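Folding table and linen cupboard, photos from the Jarklow workroom

Put up 11th December

Finally got these off the card. Meant to do it in September when the new shelves went in, then the busy bit started and that was that. So it's a jumble, some from before the shelves, some after, a few from last week. Short notes with each. 

For anyone new: we wash, mend, fold and lend out table linen and small cloths. Tea towels, napkins, hand towels, aprons, the odd baby blanket. 3,432 pieces out and back this year by the book. The book is on the windowsill if you want to argue with it.

The cupboard, before

Doors wouldn't shut. Everything in by colour, which looked lovely for a fortnight. Then you want a napkin and you get a pillowcase, same blue.

Bottom shelf is the one to look at. Bathmats. We don't even lend bathmats.

The cupboard, after

Truline shelving, the narrow sort, five up each side. By type now and then by size. Colour can do what it likes. Labels are masking tape till someone finds the label maker, which is in a drawer somewhere, I had it in September.

Deep shelf at the bottom for tablecloths, they're heavy and I'm not lifting them down from the top again.

Napkins, the big white ones

In fours, then in half again, stacked with the fold to the front. Fold to the front matters more than anything else on this page. You can count down a stack with your thumb and you can pull one out without the whole lot coming with it. Edges to the front and you get a landslide.

These are the 50-odd wash ones. Soft as anything. The newer batch still feels like card.

Napkins, the not so white ones

Went in with an apron. We know which apron.

They've been through the soak twice and they're a sort of oatmeal now. Somebody borrowed them for a harvest supper and asked for the same again, so they've got their own shelf and a name on the list. Oatmeal, 24.

Tea towels

Thirds the long way, then half, then half. Not rolled. We tried rolling, it looked very nice in the basket and every one came out with a curl on it like a stale sandwich.

The linen ones from Räsänen are the best we've got and I will go on saying so. Bought 200 of them in two lots. They come up a bit stiff, you have to give them a good snap before they go down on the table. Dry quicker than the cotton. Loops on the corner, which is handy for pegs, less handy for folding as they always end up sticking out. Tuck the loop in on the second fold.

Tea towels, the souvenir lot

All the castles. All the dogs. A recipe for soda bread that misses out the bicarb. Not for lending really but people bring them in and I can't say no.

Mending pile

Small holes, corners gone, hems down. Anything with a hole bigger than a thumbnail gets cut down to a duster. 317 dusters made that way so far and they're the most useful thing in the building.

Thread's never quite the right white. Gave up. If you can see it from the far side of the table do it again, otherwise it's fine.

The table

Long white top, wipes clean, and you can see straight away if something's got a mark on it. The old one was brown and hid everything. You'd fold a whole basket and then find the gravy when it got to the customer.

Keep the middle for the piece you're doing. Finished stuff goes off the table, not to the end of the table. I know the end is right there. It creeps.

The thin greens

Everybody's least favourite. Sea green, thin stuff, no weight to it at all. Trirnard do a thicker one in nearly the same shade and I keep thinking about it, but it's another 100 to buy and these still have years in them. Trouble is they won't lie flat by themselves. You put one down, and it bunches, and you've got a long pointy heap with the corners all inside it.
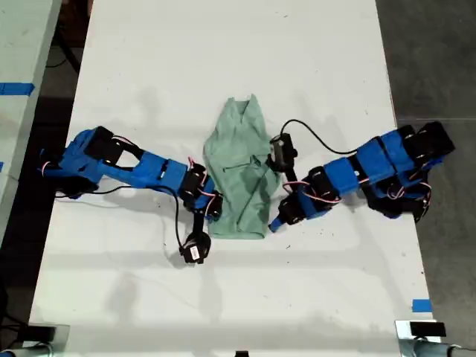 So start again from a corner every time. Don't try to rescue it half folded, it takes twice as long. Find one corner, find the one next to it, pull the edge out straight between them and let the rest drop. Then flatten from the edge away from you with the side of the hand, not the palm, the palm drags it. Half, half, and a third fold only if it's going in the small basket.

If the fabric's doubled under on one side you'll get a lump, and the lump goes all the way up the stack. By the tenth one it's leaning. Take the extra second.

Also works for the scarves we had in for the school play, and for muslins. Muslins are worse. At least the greens keep a crease.

Hand towels

Thirds, then half. Nothing to it. Pile them eight high, more than that and they slide.

The ones with the woven stripe go stripe out. Looks smart and it tells you it's the larger size with no need to unfold. The plain ones you just have to know. Or hold one up against the mark on the cupboard door, there's a pencil line.

Aprons

Lay flat, strings in first, crossed over the middle. Fold the bib down, sides in, up from the bottom. If you leave the strings till last you'll be there all afternoon and it'll come undone in the basket and tie itself to the one next to it. Had seven in a chain once, came out of the dryer like that.

Pockets: check them. Pens, pegs, half a biscuit, a very nice teaspoon (still here if it's yours).

Fitted sheets

No photo of the middle bit as I needed both hands and my chin.

Corners into corners, all four nested, lay it down, square it up with the elastic to the inside. It won't be perfect. Nobody's looking. It goes under the flat sheet on the shelf and the flat sheet does the talking.

Tablecloths, rounds

Awful. Fold in half to a half moon, then the two points in to the middle so you've got something like a rectangle, then carry on as normal. Don't fold a round into a wedge. It looks clever and it won't stack and the point gets grubby.

Ironed ones go on the rail over a tube so they don't get a hard line. We've six tubes. More would be good, anyone who's finished a roll of carpet or wrapping paper, the fat cardboard sort please, not the thin.

Tablecloths, long

Two people. I've done it on my own and it ended up on the floor and back in the wash. One each end, meet in the middle, same as you did with your gran.

Baskets ready to go

Heavy at the bottom, napkins on top, list tucked down the side. The list used to go on top and blew off in the yard every single time.

Please bring the basket back as well. We started the year with plenty and we're now down to the ones with a handle missing.

Drying line in the yard

Put in mostly as I like it. Good blowy day, all the stripes out together. Pegs go at the hem for towels and at the corner for napkins, otherwise you get a peg mark right where people look.

Not much use this time of year. It's the indoor racks till spring, and the room smells of soap.

Lavender bags

Offcuts from the striped curtains, lavender from the bed by the bins (washed, before anyone asks). One per shelf. Not in with the napkins, had a complaint that the soup tasted of drawers.

The odd sock box

We don't lend socks. We've never lent socks. There's a box.

Shelf lining

Plain paper, changed twice a year. Tried the scented sort and see above re soup. Cut it a bit short at the front so it doesn't curl over the edge and catch on things when you pull a stack out. First roll I cut exactly to size and had to trim the whole lot again, shelf by shelf, kneeling down.

Stain shelf

Soap bar, white vinegar, salt, bicarb, an old toothbrush. Candle wax: freezer first, then scrape, then brown paper and a warm iron. Red wine, tell us. Just tell us! A note in the basket is fine. It's the ones that come back folded up neatly with the stain in the middle that we lose.

Turmeric, no hope. Goes to dusters.

Last one, end of the day

Cupboard shut, both doors, first time in ages. Looks like nothing much in the photo, a cupboard with its doors shut. I was very pleased with it.

More when I've got the rest off the card. There's a whole set of the quilts airing that I haven't evn looked at yet, and the before and after of the button tins. If you want a copy of any of these ask at the desk, or email and say which by its heading, the numbers on my copies don't match anything.

Recently added
Button tins, sorted and unsorted
What we can lend and for how long
Soaking times, the list off the wall
Quilts airing in the yard (coming)
Räsänen tea towels, how they've worn
Winter opening

Contact the workroom | Borrowing terms | © Jarklow Linen Workroom, photos and words | Back to top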